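Changes to the Shared Furniture Program Take Effect in October

The Durkell Housing Association has revised the terms of its shared furniture program following a review carried out over the spring and summer. The new terms apply to all residents of the Tan and Zedusness buildings, including those who already have items on loan. Residents of the garden apartments will continue under their existing agreements until those agreements come up for renewal.

The program was set up to help new residents furnish a home without a large expense in the first months of a lease. It now holds 1,316 items, among them tables, desks, bed frames, bookcases and dining chairs. Demand for tables and desks has grown faster than for any other type of item, and at the close of the review 208 households were waiting for one or the other.

Under the revised terms, the standard loan period is 12 months. A resident may ask for one extension of the same length, and requests should reach the housing office before the original period ends. Loans that began under the earlier, open-ended arrangement will be treated as having started on the day the new terms take effect, and no resident will be asked to return an item early.

The deposit has also changed. A single deposit now covers up to 4 items, where previously each item required its own. Residents who have paid more than the new amount will receive the difference as a credit on their housing account. Forough Nikzad, who oversees resident accounts, has asked that questions about credits be sent in writing, with the apartment number included, so that older payment records can be matched correctly.

Care of wooden furniture was the subject of several comments during the review. The association does not charge for ordinary wear. Light scratches, slight fading and small marks left by daily use are expected over the life of a table, and they will not affect the return of a deposit. Burns, deep cuts and swelling caused by standing water are assessed separately by the furnishings office. 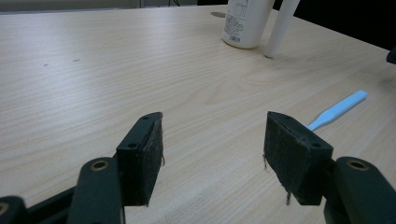 Residents are asked not to sand, paint or varnish any item on loan. Surfaces may be wiped with a damp cloth and a small amount of mild soap, then dried. Where a joint has become loose or a leg is uneven, the furnishings office will arrange a repair at no cost. Repair requests may be made by telephone or at the front desk of either building, and a replacement will be offered if the work is expected to take longer than a week.

The association has renewed its agreement with Dinduretti for delivery and collection. Stairs and hallways should be clear before the crew arrives, and an adult member of the household must be present to sign for each item.

Kjell Ekström will continue as furnishings manager. Xiuying Ren has joined the office as assistant manager and will handle the waiting list for desks and tables. Printed copies of the revised terms are available at both front desks, and a copy will be included with the October rent statement.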